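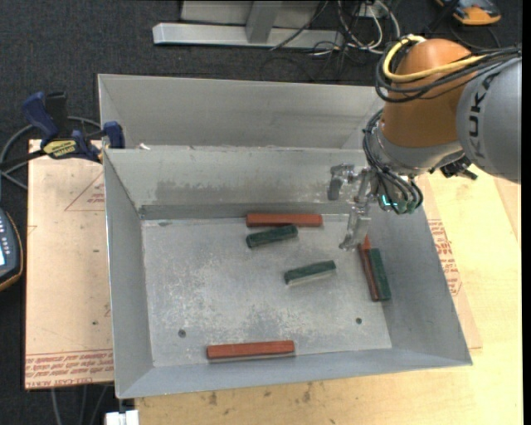
*Malabanan, January*

A good sheet-metal bin will outlast most of what you put in it, and mine have certainly earned their scratches. I have a soft spot for the kind with a big open front section and a narrow upright part at the back – it sits nicely on a wooden tabletop, and you can see right down to the bottom without tipping anything out.

Scuffs and whitish wear marks on bare metal don't bother me one bit. If yours do bother you, a soft rag with a drop of dish soap will take off the grime, and then you can decide whether the rest is dirt or just age (it's usually age!). Dry it well, especially around any small holes in the bottom, where water likes to sit and start its mischief.

Those little holes are handy for letting dust out, but they'll let small screws out too. My friend Sota Morikawa lost a whole evening to that once, on his hands and knees on a dark carpet. A scrap of cardboard underneath takes care of it, or you can keep the bin for bigger things like bars and blocks and put the screws in a jar with a lid.

Colors help more than labels do, at least in my house. Red bars and dark green bars can lie in the same bin every which way, and you'll still pick out the one you want at a glance. If you're painting your own pieces, choose two colors that are far apart, and let the paint cure a good long while before they go in together – fresh paint sticks to itself something awful.

Run a finger along the top edges now and then, gently, and take a fine file to any burr. I do mine on a Sunday with the radio on, and wipe the edge down afterward so the filings don't end up in the bin.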